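Fixtures and counters in the Barkevgate practice kitchen

Sep 29, 2020

The practice kitchen at Barkevgate was refitted in August. The person responsible for its fixtures and counter layout agreed to go through the work with us for the Skoluler pages. The conversation kept to hardware, surfaces and where things are put down, and it started with the faucet.

"It's an oil-rubbed bronze finish. We had chrome on the list first, and I took it off. Chrome shows every fingerprint, and I would have had to wipe it down between groups."

The finish is dark brown to black, with a reddish copper color on the raised edges.
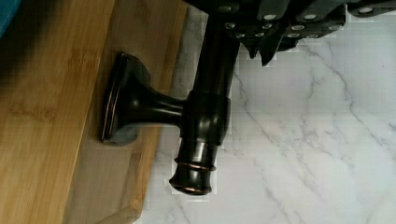

Esarum Kitchen and Fixtures Group

Asked about the copper lines on the spout, our interviewee said they belong to the design. "There are two rings, one partway down and one at the tip. The dark coat is thin on a raised edge, so the copper color comes through. People report it to me as wear. I send them the finish sheet."

The base flange is square with rounded corners. A round flange was also considered.

"Square is easier to line up by eye. If it's turned a few degrees you see it against the edge of the counter. With a round one you need a mark."

The group's written procedure for handling a loose faucet takes up half a page. The faucet is not to be slid across stone. A wooden board goes down first, and the flange end is kept over the board. We asked how strictly this is followed.

"Mostly. Marble scratches and it stains. We sealed it when it went in, and I allow 60 minutes after any resealing before a board goes back on it. The supplier's sheet says 30. I doubled it."

The slab is white and gray. The first quotation, from a yard in Abu Hammour, was for a darker stone at 220 a running meter. It was turned down on color. "Dark fixtures on dark stone, you lose the outline. People need to see where the spout ends."

We moved on to the small appliances. The toaster oven and the two-slot toaster share the left side of the counter, and the boards and the tray go to the right of them.

"Heat on one side, food on the other. That's the whole plan. The toaster oven is set at an angle. I've had requests to square it up, and so far it has stayed as it is."

There is normally a folded cloth in use near the appliances. The rule is that it comes off the toaster oven before the oven is switched on.

The cutting board has a groove at the edge for juice. The tray beside it has raised edges and is used for carrying plates. "The tray is for moving things. The board is for cutting. They get swapped, and then there are knife marks in the tray. I've sanded it 3 times."

The plates are in greens and teal, close to the mosaic tile on the back wall. Our interviewee said the tile was there first and the plates were ordered later from the same color card. The toy food, including the watermelon slice, is kept with the plates.

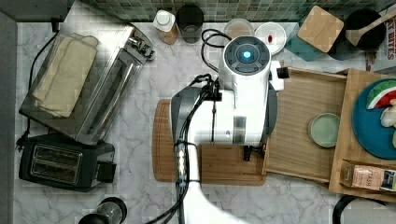
Still to be done

The grout behind the counter is due for cleaning, and the edge of the gray wall needs a bead of sealant. The toaster oven cord runs down the left and will get a clip.

"I'd like a second grooved board, the same size as the first. After that I'd leave the counter alone for a year."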